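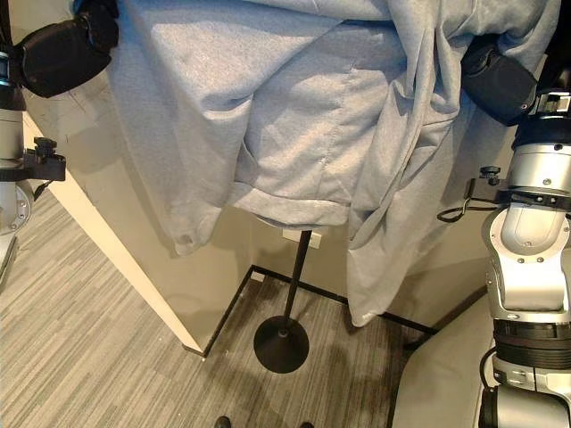
Ticket 355 – Episode feed stuck, recap show "Trirkach Rewatch"
Opened: Sunday, January 26, 2020
Status: open, waiting on host

Hi all! First off, the new player is a joy and our listeners keep telling us so. One snag though. Our recap of the Dzene midseason finale went up last night (the one where the captain's brother turns out to be the masked courier – what an hour of TV!) and it plays fine on our own site, but the Pimen app still shows the previous episode on top.

What I've tried so far:
Refreshed the feed by hand. No change.
Re-saved the episode with a shorter title. No change.
Checked the audio file. It's 100 MB, well under the limit.
Unsubscribed and subscribed again on my phone. Old episode still on top, grrr.
Opened the raw feed in a browser, and there it is, the finale recap, first in line!

So the feed looks good and the app isn't picking it up. We had something like this in April with the crossover special, and that one cleared after 20 hours, but I'd love to beat that because folks want to talk theories right now.
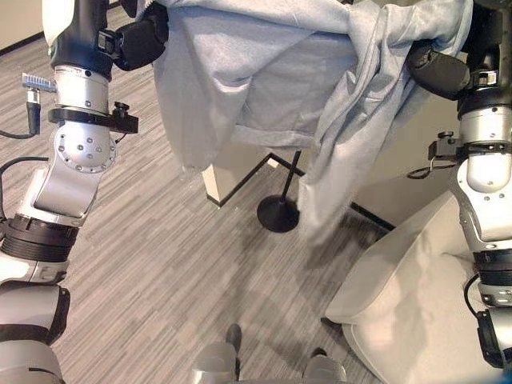
Drindska Support: Thanks for the detailed notes. Your new episode has the same ID as the one before it, so the app treats it as a repeat. Did you duplicate the old entry to make it? Please give it a fresh ID and save, then allow 10 minutes.

Oh wow, yes, I copied the old entry to keep the show notes layout. New ID is in and saved. Going to put the kettle on and check the app again – will post here either way!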